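16 August 2026

Up at six to get the last of the supers off before it got hot. The forecast said 27 by noon and the bees at the Grolldale site are always worse in the heat. I had put the clearer boards on at teatime on Friday, so they had had long enough, and two of the boxes were as good as free of bees when I lifted them. The other one still had a couple of hundred in it. I think the board had warped and they were walking round the edge. I brushed them off frame by frame on to the grass by the entrance and they went in without much fuss. One sting, left wrist, where the glove stops.

Hive 3 is the heavy one again. I could only just lift the top box and had to rest it on the wheelbarrow before turning round. Everything was capped apart from the outside frames, which I put back for them to finish. The field beans must have helped, and after that the limes, and then whatever they found in July, when I had more or less given up on the weather.

Hive 1 is the worry. It went queenless in June, I gave it a frame of eggs, and it raised a queen who is laying but not very well. The brood is patchy. I left it all its honey. If it is no better in a fortnight I will unite it with its neighbour using newspaper. I would rather go into the winter with fewer strong hives than nurse a weak one through to February and lose it then.

Loaded the car, windows shut, and was home by half past eight. The car smells of wax and will do until Christmas.

The extractor is the Drolta, the hand-cranked one I bought second-hand four years ago. It had been in the garage under a sheet and needed a proper wash, then a second one, because there was something sticky in the bottom bearing. By then the kitchen was as ready as it gets – dust sheets down, a bowl of warm water for hands, a damp cloth on the door handle. The windows have to stay shut all day. In my second year I left one open and had several hundred bees in the kitchen by lunch.

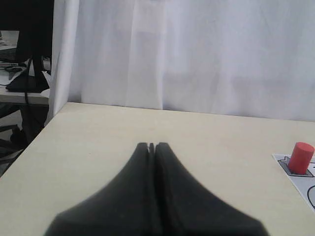
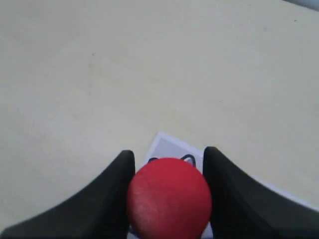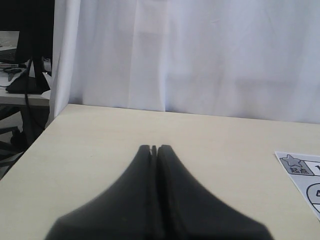
**Bridget Hallam**
*Beekeeper and diary writer, Grolldale*

Uncapping took most of the morning. I tried the heated knife again and went back to the fork after two frames. The knife is quicker on flat comb, but mine is never flat, and it browns the honey where it touches. With the fork I get more wax in the bucket and less mess on the bench. The cappings are draining in the colander now and should give another jar or two by tomorrow.

The honey is darker than last year's. Last August it was the colour of straw and tasted of very little. This one has some green in it against the window, and the slightly minty edge that comes off the limes. I had it on toast at eleven, standing up, and again at one.

The crank slipped twice. I took the gear cover off and one of the teeth is worn nearly smooth. I wrote to Unedico in the spring to ask whether they stocked the part and they said yes, out of stock, expected soon. I looked again today and the page says the same. If it goes completely I will have to borrow an extractor next summer, and everyone wants them in the same fortnight.

Checked the water with the refractometer before I put anything in the tank. The first reading was 19.5, which gave me a fright, but I had not let the sample settle. Tried it again from three different frames and got 18, 17.5 and 18. That will keep. I ran it through the coarse strainer and then the fine one. The fine one blocked every ten minutes and had to be rinsed in cold water and dried, so that was the afternoon gone.

By five it was all in the settling tank with the lid on and a blanket round it. I will jar on Tuesday evening, once the froth has come up. Going by the level in the tank I should get 107 jars, the same as I have jars for. I did not plan that. I bought a pallet share of jars with two other beekeepers in the winter and have been tripping over mine in the hall ever since. The lids are in the loft. The labels are still at the printer's, and they have my old phone number on them, so I need to ring first thing and ask whether it can be changed.

Okoro, the farm shop on the main road, has asked for two dozen to begin with. They want to put the price up by fifty pence. I said that was up to them as long as my share goes up as well. The rest will go to the harvest stall, the neighbours on either side of the apiary, and the farmer, who gets his box as rent.

Put the wet supers back on this evening, after seven, when the bees had mostly stopped flying. It has to be late or they start robbing one another. Cut all the entrances down to a small gap with a block of wood. There were wasps about, more than last week. I emptied the traps and refilled them with the end of a jar of jam and some flat beer.

Varmite treatment, as my phone insists on calling it, goes on when the supers come off for good, so next weekend if it stays below 30. I did the sugar roll on Hive 3 and got more mites than I like to see. The strips are in the cupboard and in date. I checked this time.

Feeding after that. Last autumn I made syrup in the jam pan a bit at a time and it took for ever. This year I am going to use the brewing bucket and make it in one go. It all has to be down before the end of September, then it is mouse guards on, straps round, and nothing much to do until November, when I heft them and decide who needs fondant.

Washed the kitchen floor twice and it is still sticky by the back door. Arms ache. The knife, both strainers and the colander are soaking in the bath, so I am off to bed without one.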